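Informe de avance para Berchtold
Proyecto Clalorov: recogida de demostraciones para el desmontaje y montaje asistido de ordenadores
13 de diciembre de 2019
Redacta: Hanane Fahmy, responsable de recogida de datos

Estimada Josefien Van Loon:

Cerramos el periodo con muy buenas noticias y con ganas de contarlas con calma. El conjunto de demostraciones ha llegado a los 438 episodios válidos, todos revisados y etiquetados, y por primera vez tenemos material suficiente para entrenar algo que merezca el nombre de política y no de ensayo.

Qué se ha recogido

El trabajo se ha concentrado en dos familias de tareas: memoria y procesador. En la primera, el operador guía el brazo para coger un módulo de su soporte, orientarlo e introducirlo en la ranura, o bien para hacer el recorrido inverso. En la segunda se trabaja con el procesador y su zócalo, incluida la palanca de retención, que ha resultado ser la parte más entretenida de todo el proyecto (y la que más paciencia pide). De los 438 episodios, 200 corresponden a la memoria y el resto al procesador.

Cada episodio guarda las imágenes de las cámaras, las posiciones articulares, la apertura de la pinza y la lectura de fuerza en la muñeca. Guardamos también los intentos fallidos, con su propia etiqueta. En el primer informe los descartábamos, y fue un error: las correcciones que hace una persona cuando el módulo entra torcido son precisamente lo que al modelo le faltaba por ver.

Descartamos 35 episodios por desajustes entre el reloj de las cámaras y el del brazo. El fallo está localizado en Unudero, nuestro programa de grabación, y la versión que usamos ahora comprueba la sincronía antes de empezar. Desde el cambio no se ha repetido.

Cómo se trabaja

Hemos pasado a sesiones más cortas, con dos operadores que se turnan. La calidad de los movimientos ha mejorado mucho, sobre todo en los últimos milímetros de la inserción, donde el cansancio se nota enseguida en las trayectorias. También variamos la posición de la caja y de la base de piezas entre series, para que el modelo no se aprenda de memoria un único sitio — cosa que hacía con verdadero entusiasmo en las primeras pruebas.

Primeros resultados

El modelo entrenado solo con memoria ya localiza el módulo en su soporte y lo lleva hasta la ranura con soltura. El encaje final sigue siendo irregular: a veces se queda apoyado sin llegar a presionar. Con el procesador vamos más despacio y todavía no queremos dar cifras, aunque ver al brazo buscar el zócalo por su cuenta fue una alegría para todo el equipo.

Puesto de trabajo

La torre se coloca tumbada y abierta sobre la mesa de perfiles de aluminio, con la base gris de piezas a su izquierda y la pinza entrando por el lado derecho.

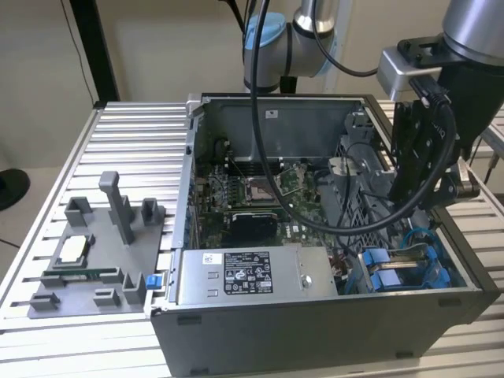 ¿Se puede usar el mismo conjunto de datos para otros modelos de ordenador?

En parte: las fases de agarre y transporte se aprovechan casi enteras, pero la inserción depende tanto de la geometría de cada placa que harán falta demostraciones nuevas para cada modelo.

Dificultades abiertas

Los cables sueltos dentro de la caja siguen complicando el reconocimiento de las ranuras. Estamos probando a grabar series con los cables en posiciones distintas. Por otro lado, Groltonow nos ha avisado de un retraso en la entrega de los soportes de repuesto; de momento no afecta al calendario.

Próximo periodo

Hasta marzo queremos equilibrar las dos familias de tareas, añadir episodios que empiecen a mitad de la maniobra y entrenar un modelo conjunto. Solicitamos mantener la dotación actual de horas de operador y poder trasladar a almacenamiento lo que no se gastó en viajes. El desglose va en el anexo económico.

Quedo a su disposición para una visita al laboratorio cuando le convenga. Nos encantaría enseñarle el sistema en marcha.

Un saludo cordial,
Hanane Fahmy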